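Bukomar hand-crank apple peeler: a full season with it

I peeled apples with a paring knife for most of my adult life and was a little proud of it. One long ribbon of skin, that sort of thing. Then last August our club signed up to make the filling for the Melbridge harvest supper, which meant 200 hand pies, and my thumb gave out somewhere in the second bucket. I bought the Bukomar the same evening. I have now put it through a whole season of pies, sauce, dried rings and one very ambitious batch of apple butter, and I like it even more than I did when it came out of the box!

It's the old three-prong design you may remember from a grandparent's kitchen. You push the apple onto the fork, turn the crank, and the screw carries the fruit past a spring-loaded peeling blade and then through a ring that cores and slices it. There are two versions, one that clamps to the edge of a table and one with a suction base. Mine is the clamp. Go for the clamp if your table will take it. I borrowed Ho-yin Wan's suction model for a weekend and it held beautifully on his stone counter, but on my old painted bench it crept toward me with every turn until I was more or less peeling in my lap.

A word about table coverings, as the instructions skip it entirely. The clamp opens wide enough to go over a cloth, and it will grip through one, but leave the cloth under there all afternoon and you get a dent that stays. I fold mine back at the corner now and put a scrap of cork under the foot. Oilcloth is still my favorite thing to have under apples. Juice wipes right off, and the sticky brown film you get after an hour of slicing comes up with warm water and a drop of dish soap. 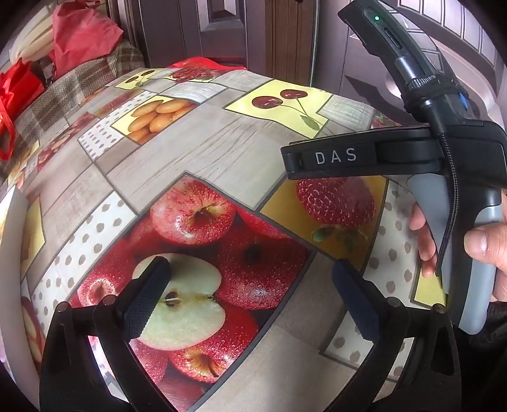

Oilcloth with fruit, baking and polka dots

Setting the blade took me three apples. There's a wing nut on the peeling arm, and out of the box mine was cutting far too deep, taking a good layer of flesh along with the skin. Back it off half a turn, try again, and stop as soon as you see a thin strip coming away. After that I only touched it when I changed varieties. Firm, round apples are a joy. Lopsided ones leave a patch of skin near the stem, which I ignore for sauce and trim for pie. Soft apples are hopeless - they spin on the prongs and turn to mush, and you're better off with a knife.

You can also swing the peeling arm out of the way and use only the corer and slicer, and I do this for drying. The slices come out joined in a spiral, so one cut down the side gives you a whole stack of even rings. They dry at the same rate, which my hand-cut ones never did (half leather, half potato chip).

The coring ring is on the narrow side. On a big apple it can miss a bit of the seed pocket, so look over your slices before they go in the pot. If I'm after neat halves for baking I still cut them by hand and scoop the middle with a melon baller.

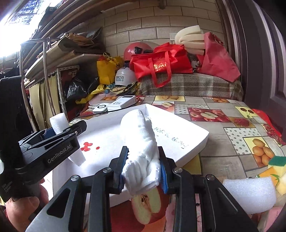 Towel, foam tray and apple half on oilcloth

Cleaning is the one job I grumble about. The screw collects juice, and juice left overnight dries like varnish. I run hot water over the whole thing, go along the thread with a bottle brush, and dry it with a towel right away. Then a wipe of food-safe mineral oil on the screw and the sliding rod. I skipped the oil once in October and had rust spots by the next batch. They scrubbed off, but I felt bad about it.

I did compare it with the Somitach, which several members own. The Somitach has a nicer wooden handle and a smoother crank, and it folds down small enough for a drawer. It also costs a fair bit more, and its blade is riveted in, so when it goes dull you're stuck. The Bukomar blade comes off with one screw and a spare was in the box. For me that settles it, though if you only make a pie or two each fall and have a small kitchen, the folding one might suit you better.

Children love turning the crank, by the way. Keep little fingers away from the ring and let them go at it. My niece peeled 40 apples in one morning and then asked if we had any pears. We did, and slightly underripe ones work very well!

Mine is in the club cupboard on the second shelf if you'd like to borrow it before buying. Please bring it back dry.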